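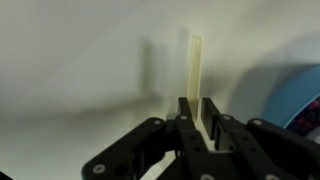
5 March 2020

Killport restoration, reel 3 of 5. Second pass on the warehouse fight.

Started with the splice at the top of the stairwell shot. The old tape had bled into the perfs on both sides, so I took it off, cleaned both ends and remade it. Lost no picture. The join before it is a cement splice and still sound, so I left it alone. Rescanned the 14 frames either side at full res and swapped them into the conform.

Dirt pass on the rest of the reel. The automatic cleanup keeps eating sparks. Every time Mirnell fires into the fuse box it reads the sparks as dust and takes half of them out. Same with the glass when the truck goes through the skylight (why there is a truck on the roof I still don't know, and I've now seen this reel more times than the director did). Turned the filter off for both shots and painted the real dirt out by hand. Slow going, but the glass looks right again. Logged 123 manual fixes for the reel so far, most of them in those two shots.

Color. Gyula's reference print from Plullondale is warmer than ours all through the warehouse, and I think the print has faded and we shouldn't chase it. Compared the two on Akyol's white shirt, before it gets torn. In the print it's pink. In the negative it sits close to neutral with a bit of tungsten in it, and that matches the lamps hanging over the set. Keeping the negative as the guide. Areti disagrees about the night exteriors and wants them bluer. Left those flat until she's sat down with the print herself.

Sound. The mag track has a dropout under the line before the grenade, under a second long. There's an optical copy with the line intact but hissy. Tried a straight patch and you can hear the hiss come up. Needs a crossfade and some room tone from earlier in the scene. Also the explosion clips on the mag and not on the optical, so it may be clipped in the transfer. Check the levels on the January transfer sheet before blaming the original mix.

Frame 1,037 has a hair in the gate, bottom left, and it stays for the whole shot. It's in the Plullondale print too, so it was in the camera. Asked around on whether to remove it.

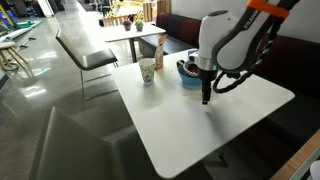
Manolis Rallis wrote back that he'd leave the hair in: "It was there on opening night, and if we start fixing what the camera did we'll end up fixing the stunt wires as well." Magdalini wants it out, on the grounds that it sits right beside Akyol's face in the only quiet close-up of the reel. I've saved both versions and marked the shot as open.

Wires: two visible on the fall from the crane. Not touching them.

To do
Crossfade on the dropout, then send to Gerasimos
Levels on the transfer sheet
Night exteriors with Areti
Reel 4 out of cold storage, needs to acclimatize before it goes on the bench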